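Arrumar brinquedos por categorias: continuo sem estar convencida

Em fevereiro deixei-me levar pela Lotte Van Damme e pelo método Sadetti, que promete uma sala em ordem com 25 minutos por dia. A teoria é simples: uma caixa para cada tipo de coisa, de preferência transparente, e tudo o que não tem caixa vai embora. Comprei as caixas na Lambrechts, gastei 80 euros e voltei para casa cheia de dúvidas.

O primeiro problema são os blocos. Separam-se por cor? Por tamanho? A Lotte diz que por cor, mas quem constrói uma casa quer o vermelho e o amarelo ao mesmo tempo, e lá se vão as categorias. Acabei por misturar as cores e ninguém morreu.

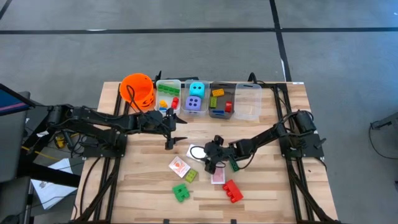 Os dados de espuma, esses sim, merecem uma caixa só para eles, porque ocupam muito e esmagam-se se levarem peso em cima. Já as cartas são um caso perdido. Soltas, espalham-se por todo o lado, e não há caixa aberta que as segure. Uso um elástico grosso, que não vem em método nenhum.

Também desconfio das caixas vazias "de reserva". O livro garante que dão margem para crescer. Cá em casa, uma caixa vazia enche-se de tralha até ao jantar.

Vou manter os blocos misturados mais um mês e depois logo vejo. As etiquetas da Bideck, essas, ficaram na gaveta.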